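Clothing swap comes back to Prelgate this Friday, with a mending table this time

I've been to every clothing swap the Prelgate neighborhood group has put on, and I have the overstuffed closet to prove it, so when Adwoa Akpalu called to say the next one is this Friday I had a bag half packed before she'd finished the sentence. Doors open at 6 in the evening in the old Hastuline showroom on Morine Street, same as last April. It's free to get in. You bring clean clothes, you take home clothes, and whatever is left at the end goes to the shelter on Bañez Avenue.

If you missed the last one, it was a big night. The group weighed everything that came through the door on a borrowed freight scale and got to 2,805 pounds, and 201 people signed the book. I was number 14, which I mention only because I'm proud of it. By seven the line for the mirrors went back past the coats, and a woman in front of me traded a ski jacket for a bridesmaid dress without either of them ever reaching a rack.
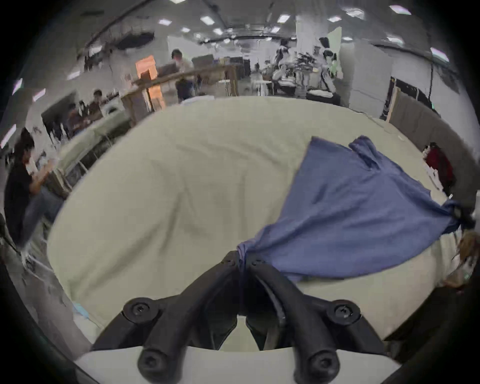
A blue cotton T-shirt spread across the table. Plain tees are on this year's most-wanted list.

The rules have changed a little, so read this part even if you're a regular. Last time you got one ticket per item, and people showed up with sacks of baby socks and left with winter coats (you know who you are). This time there are two colors of ticket. Green is for everyday things like tees, shorts, pajamas and kids' clothes. Yellow is for coats, boots, suits and anything with a lining. Two greens will get you a yellow if you ask nicely at the desk, and the desk closes at 8:30, so don't leave your haggling till the end.

No underwear, no single shoes, no pillows. Please no pillows. Akpalu told me they were still finding homes for pillows in June.

"We'd love more men's stuff and more plain basics," she said. "Everybody brings us the party clothes they wore once. What goes in the first ten minutes is the T-shirts."

I can back her up on that. I went over to the men's table last year at a quarter past six looking for something for my brother and came away with a necktie with trout on it. He wears it, bless him. 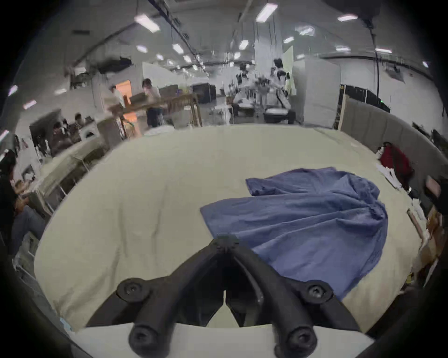
The part I'm most excited about is the mending table, which is brand new. Elfriede Kramer ran the alterations counter at the Hastuline store for years before it closed, and she's coming back to her old building with two sewing machines and a tackle box full of buttons. She'll do hems, loose seams and popped buttons while you wait, and she'll show you how to do it yourself if you're willing to sit down and be shown. I've already been told off by her once, on the phone, for the way I store my shirts. I'd mentioned that mine live in a heap, and a heap, she said, is how you get creases like the ones in a blue garment crumpled on a table, folds running every which way, and then you blame the iron. Hang them or fold them the day they're washed. So that's me told.

She won't do zippers on Friday — they take too long and there's only one of her — but you can leave a zipper job in a bag with your name and phone number pinned on it and she'll get it back to you in a couple of weeks. You pay for the zipper and nothing else. If you have spare thread at home, especially black, navy or that khaki color that never matches anything, she'd be glad of it.

There's money behind it this year too, though not a lot. The group got a grant of $500 from the merchants' fund, and most of it went on hangers and two full-length mirrors, which should help with the line I was complaining about. The fitting corner has proper curtains now. Last year it was a shower curtain with ducks on it, and I for one will miss the ducks.
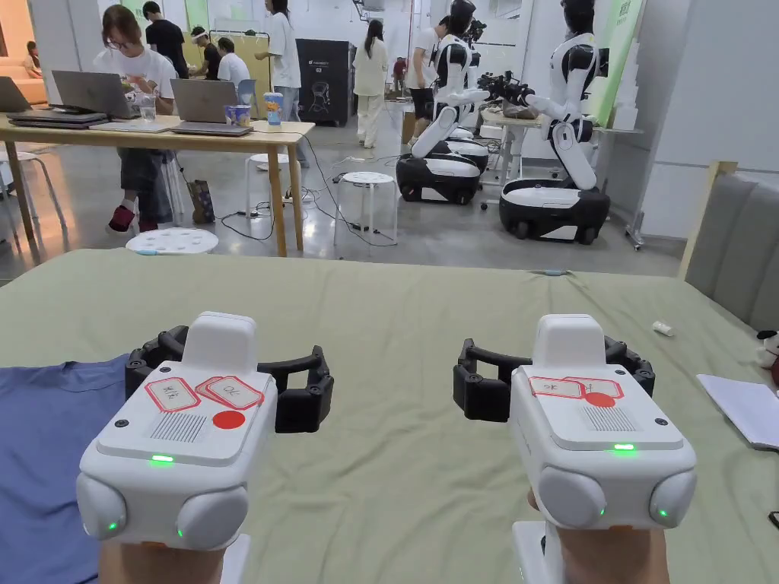

Anything left over went into boxes, and those boxes are the other reason I keep plugging this thing. More than 500 pieces went over to Bañez Avenue the morning after the April swap, and the shelter has asked for the same again plus warm socks, which they'll take brand new in the package. Those don't earn you a ticket, they go straight in a bin by the door, but I'm bringing a pack anyway and I think you should too.

Drop-off ahead of time is Thursday from noon to four at the side entrance, the one with the ramp. If you can come then, do! It saves the sorting crew a mad hour on the night, and you'll get your tickets on the spot and can walk right in on Friday without standing in the drop-off line. Bags are better than boxes. Put the sizes on a piece of tape if you can stand to, because hunting for a tag inside forty pairs of jeans is a rotten way to spend an evening. I did it last year and I still see tags when I close my eyes.

Parking is free on Morine Street after five, and the lot behind the bakery is fine as long as you stay out of the two spots by the delivery door. The number 6 bus stops right across the street. Kids are welcome and there'll be a corner with crayons, though Akpalu asks that you keep hold of the really little ones near the sewing machines.

They could use a few more hands for cleanup, which starts at nine and took until almost eleven last time. There's soup for anyone who stays. It was lentil last year and I had two bowls. If you want to help, call Akpalu or catch her at the desk on the night. I'll be by the coats, and if anyone is bringing a green corduroy jacket in a medium, come find me first.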